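Skeka return with their second album "Sterkmont"
May 30, 2018
By the newsletter editor

The band Skeka comes from the small town of Zanderbridge and has existed since 1992, but with long breaks. Their first album was pressed in only 100 copies, and today it is very difficult to find one. Now they have finished the second, which is called "Sterkmont" and has nine songs of slow and heavy doom metal.

The opening song is the longest and, in my opinion, also the best. The guitars are tuned very low and the keyboards come in only near the end - I would like to hear more of them. The production is a little dry, but the drums sound natural and this I appreciate very much.
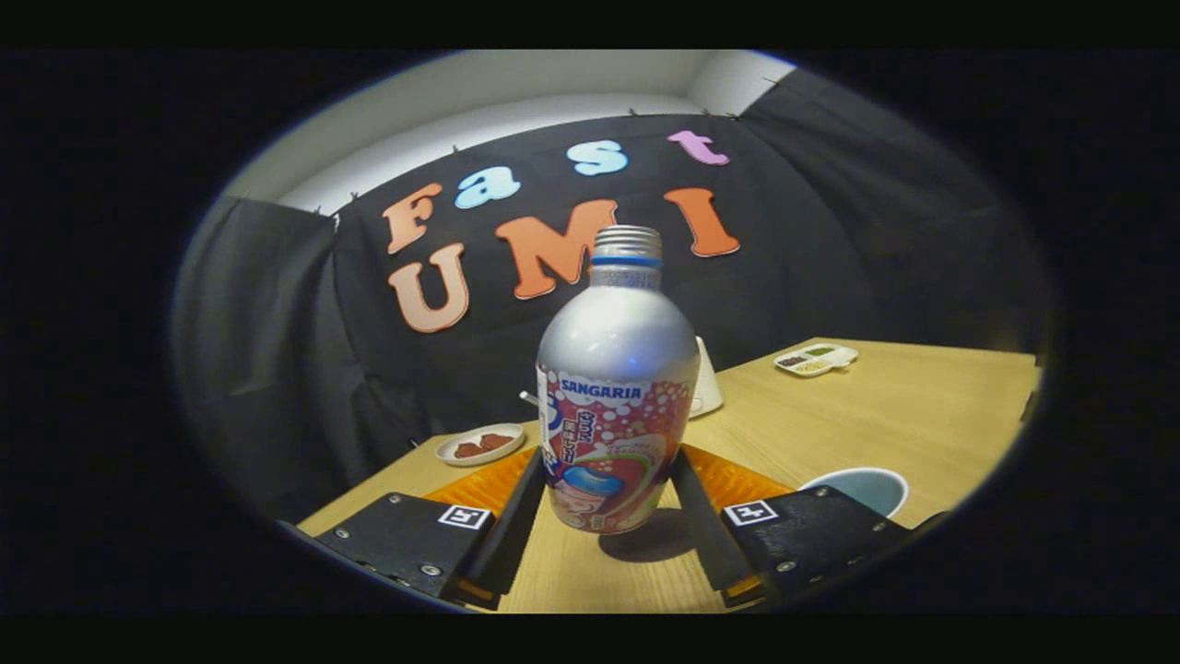 A Sangaria bottle with its silver screw cap.

The song "Milošević" is a surprise, because it is played completely on acoustic guitar. It is not a political song, the title is simply the family name of the bass player's grandmother. After it comes a faster part of the album, which I found less interesting.

The CD can be ordered from the band directly, and the vinyl version will follow in September. Fans of old doom metal should give it a chance.

977 shares | 5 comments

Comments
doomfriend: I have the first album! Number 41.
lowtuned: The acoustic one is beautiful. Will there be concerts too?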